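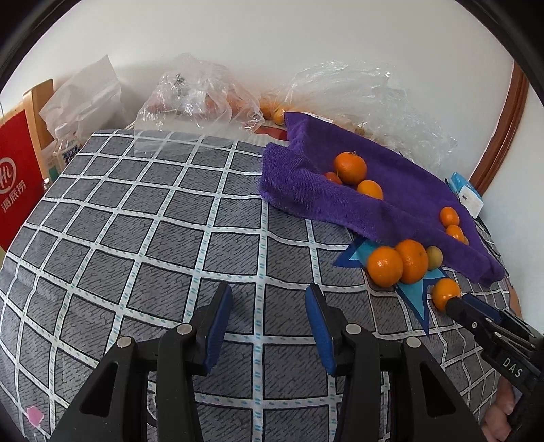

Figure 1. Fruit sorting task with two hand-held grippers, left gripper open, right gripper on an orange.

Progress report, June
Project: Pellach (two-handed handling of soft and round goods)
Prepared by: Ohemaa Tsikata, Wasturport
For: Abrehet Moges, program manager

1. Status

Recording of human demonstrations continued through the first part of the period and was stopped for 11 working days after a fault in the right-hand gripper. Recording has resumed with a repaired unit and a changed start procedure. The target for the period was 2000 accepted demonstrations. That target will not be met. A revised schedule is in section 6.

Training of the control policy for the Arthur arm was paused for the same period. No money has been spent outside the agreed budget lines.

2. Work carried out before the fault

The task family in use was fruit sorting on a soft surface. An operator holds one gripper in each hand and moves oranges and mandarins of different sizes on a bed, using a towel and felt shapes as places to pick from or put down. Soft surfaces were chosen at the last review, when the policy trained on hard tabletops pressed too far into cloth. The work is done in ordinary rooms, with household items left in view.

Performance on small fruit was behind performance on large fruit. Part of this gap is now thought to come from the fault described below, and the comparison will be repeated on clean data.

3. Description of the fault

The fault was in the jaw position sensor of the right-hand gripper. The sensor reports how far apart the fingers are. Its magnet is held on the finger shaft by adhesive. The adhesive had let go on one side, which allowed the magnet to turn slightly on the shaft when the jaw was loaded. After a firm squeeze the reported opening was smaller than the true opening, and the error did not always clear when the jaw was released.

The operator feels nothing when this happens. The jaw moves normally, the fruit is held normally, and video from the gripper camera looks correct. Only the recorded jaw value is wrong. The automatic check on each recording looks for missing frames and lost tracking. It did not compare the jaw value with a known position, so the recordings passed.

4. How it was found

The fault came to light on the Arthur arm during a routine playback test. A recorded pick was sent to the arm with a mandarin in the start position. The arm closed past the width of the fruit and kept pushing until the current limit stopped it. The fruit split. The test was repeated with a second recording and gave the same result. The arm was then switched off and the test log saved.

All staff were outside the marked zone during both tests, and there was no injury. The event was entered in the safety log as a minor incident, because an arm that closes further than intended could trap a finger during a handover task. Handover tests had been planned for the following week and were withdrawn.

The limit in force on the arm at the time was the one supplied with the Drumus controller. It worked as set. The setting was too high for soft goods and has been lowered. The previous value is kept in the configuration history.

5. Effect on the data

Recordings from the right-hand gripper were checked against the video by measuring the gap between the finger pads at the start and end of each one. Of the recordings checked, 300 showed a jaw error larger than the accepted limit. They have been marked as rejected and moved out of the training set. They have not been deleted, as the arm motion and the left-hand data may still be of use.

An attempt was made to correct the jaw values by calculation. It worked where the error was constant through a recording. Where the magnet had moved partway through, the result was not reliable. We do not propose to use corrected values for training.

The left-hand gripper uses the same part and the same adhesive. No error was found in its recordings. It was opened and rebuilt anyway.

6. Corrective action

a) Magnets on both grippers are now held by a set screw as well as adhesive. Done.
b) Each session starts and ends with the jaw fully open, fully closed, and closed on a gauge block. The session is rejected if any of the three readings is out of range. Done.
c) The automatic check now flags any recording in which the fully open value shifts. Done, under review for false alarms.
d) Lower current limit on the Arthur arm for all soft goods. Done.
e) Spare grippers, one left and one right, to be built with the same change. Parts ordered, 14 days quoted by the supplier.
f) Written risk assessment for handover tests, to be signed before any are run. Draft in progress.

Recording to the original target will run into the next period. The fruit task will be finished first, followed by the folded cloth task. Handover tests move to the end of the schedule and depend on item f.

7. Decisions requested

Approval to carry the unused operator hours over to the next period.

Approval to move the cost of the two spare grippers from the travel line to the equipment line. The total does not change.

Confirmation that the rejected recordings may be kept in storage until the project closes.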